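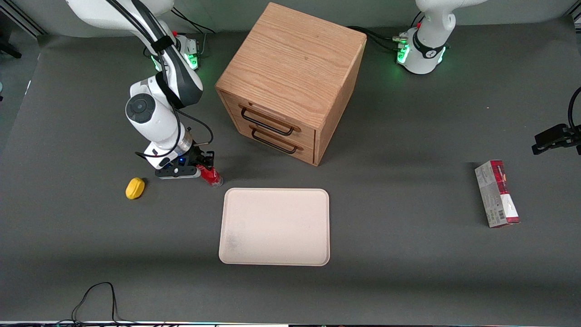

Is the Bellik two-arm tabletop kit worth it for a small packing bench?

Posted in Automation > Kits and services

We pack gift sets in a small shop: a can, a box, sometimes something soft, all into a tray. Bellik has quoted us for their two-arm kit, sold through Saha, with a setup service and a monthly support plan on top. The sales page says it can "learn your task in an afternoon." I have read that line from three other sellers and it was wrong each time.

The test they keep showing is tidying: pick up a can, put it in a tray, open a drawer. Our cans arrive upright in a case, and I have yet to see how the arm copes with one that has rolled onto its side next to the tray edge. The support plan is $228 a month and the quote doesn't say what happens if I stop paying. Does the thing keep working? Has anyone here run one for longer than the trial?

benchside_pat

molari_user

I had the Molari kit, which is close enough that I'd expect the same headaches. A can on its side is fine if the fingers close across the round part. It gets ugly when the can is tight against something. A raised tray rim is enough, because the gripper housing is wider than the fingers and touches first. Ask them to run it with the can pushed right up to the rim, and don't accept a video. I'd also want a soft item in the same run. A grip that holds a can will squash a sponge, and "adaptive force" on a spec sheet can mean almost anything.

On the plan: mine kept moving after I canceled, but I couldn't teach it anything new. Get that answer in writing before you sign.

Over one month I logged 863 picks and had to step in on 134 of them. Most were small things, a nudge or a restart, but someone had to be standing there. That is a person's wage you are still paying.

quietgarage

just buy it, they're all good now. my cousin has a Vunusix and loves it

tray_and_tape

I'd skip the drawer part of the demo. Bar handles are easy to hook, and you don't have drawers on your line anyway. What matters to you is the tall box. Ask whether they can lay it flat in the tray without crushing a corner, and whether that takes one arm or both. If it only takes one, why are you paying for 2?

Check the cables too. On kits like these they run along the outside of the arm, and I'd want to know who pays when one snags. Saha told me "wear item," so I pay. I passed on it and bought a better table.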